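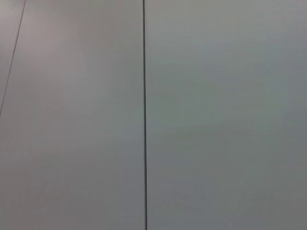
4. Setting up your shared shopping list

Now for the fun bit! Once Skedis is on your phone and you have an account, you can build a list that everyone at home can add to, tick off and argue over in real time.

4.1 Making the list

1. Open Skedis and tap New list.
2. Type a name. Short ones work best, as anything longer gets chopped on the home screen.
3. Pick your usual shop from the menu. There are 194 chains in there now, with the aisle order for each (Trukemari joined in the September update, hooray).
4. Tap Save.

Note: If your shop is missing, choose Plain list. You can drag the headings into your own order later, and the app remembers it.

4.2 Adding things

1. Tap the plus sign and start typing. Skedis knows 3,900 everyday items and will offer a match after two or three letters.
2. Tap the match, or press Enter to keep your own wording.
3. To set an amount, hold your finger on the item and slide right.
4. Put "bags" at the top as a pinned item — it will pop up every time you open the list at home, before you've locked the door.
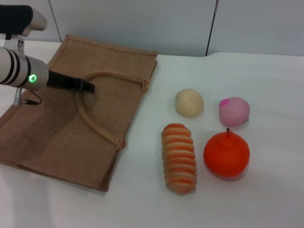 Bernice Aryee wrote in to say that she pins hers twice, once at the top and once under the last item, and that the second one has saved her more money than any voucher. Pinning the same item twice works perfectly well, so do try it!

4.3 Inviting other people

1. Open the list and tap Share.
2. Send the code by text or email. It lasts for one day.
3. When the other person has typed it in, their initials show up beside anything they add.

Caution: Anyone with the code can delete items as well as add them. Switch on Ask first under List settings if small children use the phone.

4.4 Shopping without a signal

Lots of big shops are hopeless for reception, so open the list before you go in and wait for the green tick. Changes you make inside are stored and sent when you're back outside.

Caution: A single list holds up to 800 items, ticked ones included. Tap Clear ticked now and then to make room.

Recipes are next, in section 5.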